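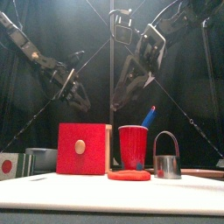
Tyson Turcotte wanted to know why anyone would hang the arms from above when the floor was perfectly good. The question came before the introduction had finished, and the engineer giving it took it first. With the arms overhead, she replied, the front of the table stays clear for the person resetting the objects, and the elbows do not compete with the tabletop for room. The cost is stiffness. An overhead structure has to be braced well or the grippers ring after every fast move, and the first version at Eltdale rang badly enough that placement tests were abandoned for a month.

The open day was held in June at the Wisent workshop in Eltdale, a single-storey unit behind the bus depot. Visitors went through in groups of 14. Our group started at 11 in the morning and was shown three areas: the two-arm manipulation cell, the gripper bench and the control room. Bags had to be left at reception.

Manipulation cell

The cell is used for work on household objects. Two arms share one table and each carries a two-fingered parallel gripper. A camera is mounted between them on a vertical pole, and black cloth hangs behind the table. The cloth was chosen after a trial with a painted grey wall, on which the depth estimate for shiny objects was poor. Metal remains the hardest case. The small pail on the table has polished sides and a thin arched handle, and the software is told to look for the handle and ignore the body.

The control software is called Bitar. It plans for both arms together as one mechanism, so that neither has to stop and wait for the other at a fixed boundary. The older scheme divided the table down the middle. It was safe and slow, and it could not do handovers at all.

The tasks set for the day were of the ordinary kind: take a marker out of a cup, open a box by its knob, lift a pail by its handle. Of these the knob was said to need the most tuning. A parallel gripper closes in a straight line, a round knob offers it very little surface, and a pull that is slightly off axis drags the whole box. Bitar handles this by letting the wrist go soft in two directions once contact is detected. The stiffness values are set by hand for each object, and there is no plan to automate that this year.

The present test set is 161 tasks. Each is attempted 100 times before a figure is recorded, and a change to the finger pads means starting again. We asked for the success rates and were told they would be in the autumn report.

Gripper bench

The second stop was shorter. Finger pads are worn against a rotating drum and inspected under a magnifier. Two compounds are in use. The softer one grips better on glossy plastic and wears out faster; the harder one is preferred for wood. Used pads are kept in labelled envelopes with the hours written on the front. I would have liked longer at this bench, as the wear patterns were more informative than the slides.

Somebody in the group asked whether suction had been considered. It has, on a separate project named Prornov, which deals with flat packaging and shares only the controllers. Prornov was not open to visitors.

Control room

The control room has a window onto the cell and two desks. Logs are written for every attempt, including the ones stopped by the operator, and a stopped attempt counts as a failure unless the fault lay in the reset. Turcotte returned to his theme here and asked what happens if an arm loses power overhead. The brakes engage at each joint when the supply drops. The arm sags slightly as they take up and then holds. Moving it afterwards requires a manual release, one joint at a time, with a second person supporting the weight.

Practical notes

The tour lasted longer than advertised and the question period was cut to fit the next group. Handouts cover the control scheme but omit the bracing, so anyone interested in the overhead structure should take notes. The workshop floor is level throughout, though the control room is up two steps. Parking at the unit is for staff, and the depot car park opposite charges by the hour.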